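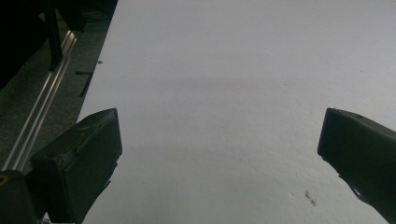

Surface wiping: where we are. Speaker notes, Xóchitl Olvera, Tuvmont

Start with the task. Wiping a flat panel is step one in most cleaning jobs, at home or on a shop floor. People treat it as solved. Ask for a show of hands on who would let a machine do it unattended.

Split the job into four parts: find the dirt, pick a tool, apply force, check the result. Go slowly on the last one.

Finding dirt. Small brown specks on white are the easy case. Contrast is high. A soft shadow across the same panel is harder, and our first detector flagged it as grime. Retraining on 3000 labeled views fixed most of this. Glossy and patterned surfaces are still poor.

Force. Two rigid fingers pinch well and wipe badly. With a sponge held between them, contact pressure drifts over a long stroke. The Zindby controller corrects for drift on level panels. It does not handle raised edges.

Checking. At the Stollville shop we ran 19 panels in March. The machine reported all of them clean. A person agreed on 11. Pause here.

Time per panel was about 3 minutes. Leave the comparison with a human for questions.

Answer to the title question: supervised, on flat stock, yes. In a kitchen, no. Crumbs need picking up or sweeping, stains need rubbing, and our system does not yet tell the two apart.

Next slide: Trevor, the second test rig. Skip if short on time.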